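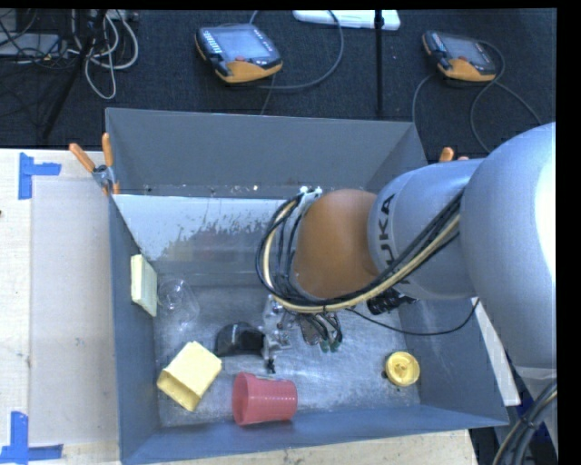 Right, so teleoperation is where I lost most of last December, and I'd like to start with the dull part, the cables. I used to think teaching by remote control was all about the person's hands. Then I spent a week with Hidayah Krishnan at the Polberg lab and she kept going on about slack (she was right, annoyingly). Look at the fat bundle along the KUKA, and how it loops up round the orange-brown joint cover. Every time you twist the wrist, that loop wants to go somewhere! So when I'm driving I think about the loop first and the cup second.

Pause. Ask who's driven an arm before.

Next bit — clear things. Our set for Usia was 150 demonstrations, all picking from a metal bin, and I did 34 of them myself. See-through cups on shiny metal are horrid, you lose them on the screen and end up fishing. My advice is to slow right down and come in from above. If you dither, the robot learns to dither. Kwaku Quartey calls these my "thinking demos" and threw 11 of them out.

(Skip if short of time: the Fendora story, 600 demos, all from one left-handed driver.)

Then hand guiding. Lovely for getting a feel for the reach, but your arm gets tired and your paths get lazy. I do a few by hand first, then switch to remote for the proper ones.

Questions — someone will ask about gloves. Send them to Kwaku.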